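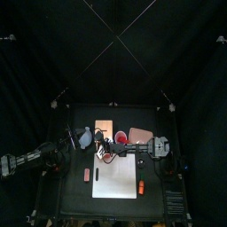
1. Opening: what we're looking at

Trorkell two-arm bench kit. Arms left and right, dark tabletop, black drape all the way round. Kitchen stuff on it: cutting boards, the blue jug, red bowl, pink tray. Right arm reaching over to the small white thing near the middle. Leave this slide up while people sit down.

Who I am, quick. Uldis Juška, I run the bench at Tastthorpe. We bought the kit at list price, Trorkell hasn't seen these notes. Say that early, someone always asks.

2. What's in the box

- two arms, grippers fitted
- base plates, cable set
- Rimkutė, the control software (one seat, second seat is extra!!)
- printed manual, thin. The PDF is better

NOT in the box: table, drape, objects. Price all that in before you go to your boss.

3. Setup

Took us two days. Quote says one. Arms went on fine before lunch, the rest was calibration. Left arm passed first go, right arm kept failing the reach check and the error only says "retry". Support answered next morning, sent a new config file, ok after that.

Tip: tie down the cables before calibrating. We did it after, then had to calibrate again.

(pause, ask who's installed one of these)

4. The numbers

1,227 pick attempts over June. 1,055 good. Define good: object lifted, put down where asked, no human hand in it.

126 of the misses were plain drops or slips. Remainder is mixed, timeouts mostly, don't get dragged into it here, it's in the handout.

Mention: same operator throughout, same room. Small test. Don't oversell.

5. What it's good at

Blocky things. Anything with two flat sides. Bowls by the rim, surprisingly steady once you slow the wrist down. Handing over from one arm to the other works out of the box, which I did not expect for this money.

Also quiet. You can hold a phone call next to it.

6. What it's bad at

- thin flat stuff. Boards especially, gripper can't get under teh edge
- cutlery, same problem
- round things that roll, it nudges them and then chases
- both arms wanting the middle of the table. One waits, sometimes a long wait. No setting for who goes first

Trorkell say the last one is on the list. No date given.

7. Versus Jundik

Only do this section if we're on time.

Jundik is cheaper and the grippers open wider. Software is a pain, you write everything yourself. If you have a programmer to spare, look at Jundik. If it's one tech and a student, Trorkell. We were the second kind.

Didn't run the June test on Jundik, had it on loan for 11 days only. So opinion, no numbers. SAY THIS.

8. Running costs

Finger pads wear. Order a spare set with the kit, shipping on its own is silly. Rimkutė renewal is yearly and they email the invoice to whoever signed up, so use a shared adress.

Service plan: we skipped it. Would take it now, for the phone line. Email support is decent but slow and you loose half a day each time.

9. Would I buy it again

Yes, for teaching and for small trials. No for anything that has to run overnight by itself. We tried leaving it alone once, came back to a stopped arm and a dialog box.

Questions. Handouts by the door. Config file for the reach check problem, ask me and I'll send it over.

4 min read
3 comments · 18 shares
We use cookies to improve your visit. Accept all / Manage settings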